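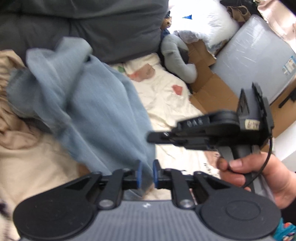 2020년 5월 25일 월요일

오전에는 파란 패드를 끼운 손잡이형 그리퍼로 데이터를 모았다. 담요와 천처럼 부드러운 물건이 쌓인 환경에서 사람이 직접 움직인 궤적만으로 정책을 학습시킬 수 있는지 보는 실험이다. 오늘까지 쓸 수 있는 시연이 187개가 됐다. 목표는 200개였는데 13개가 모자란다. 내일 오전이면 채울 수 있을 것 같다.

파니가 두 번째 그리퍼를 맡았다. 두 대를 같이 쓰면 시간 동기화가 먼저 문제가 된다. 지난주 기록은 양쪽 시각이 조금씩 어긋나서 담요를 마주 잡는 구간을 전부 버렸다. 오늘은 시작할 때마다 두 그리퍼의 손가락을 두 번 벌렸다 오므리고, 그 동작을 기준으로 맞추기로 했다. 점심 전에 앞부분만 정렬해 보니 눈으로는 차이를 찾기 어려웠다. 뒤쪽으로 갈수록 밀리는지는 아직 확인하지 못했다.

오후에는 옥타비안과 지난번 모델 결과를 봤다. 접힌 담요의 모서리를 집는 과제에서 손목 시점 영상만 넣은 쪽이 시도 200번 중 92번 성공했다. 절반이 안 된다. 실패한 영상을 돌려 보니 대부분 같은 모양이었다. 손가락이 천 위까지는 잘 가는데 너무 일찍 닫힌다. 주름을 모서리로 잘못 보는 경우도 있었지만 그보다는 적었다. 옥타비안은 손가락 간격을 입력에 넣자고 했고, 나는 시연 속도부터 맞추자고 했다. 사람마다 닫는 속도가 너무 다르다. 둘 다 해 보되 한 번에 하나씩 바꾸기로 했다. 순서는 속도 먼저.

루미니차가 원본 기록 742개를 다시 분류하겠다고 했다. 초반 것은 메모가 없어서 누가 조작했는지도 모른다. 12월에 찍은 것은 패드가 달라서 따로 빼 두라고 했다. 서줸자나에게 보낼 중간 보고서는 방법 부분만 썼다. 표는 그대로 비어 있다.

저녁에 손목이 뻐근했다. 그리퍼를 오래 들고 있으면 엄지 쪽이 먼저 아프다. 내일은 한 번에 30분만 하고 파니와 자리를 바꾼다.

내일 할 일: 정렬 스크립트 뒷부분 확인, 나머지 시연, 저장 공간 정리.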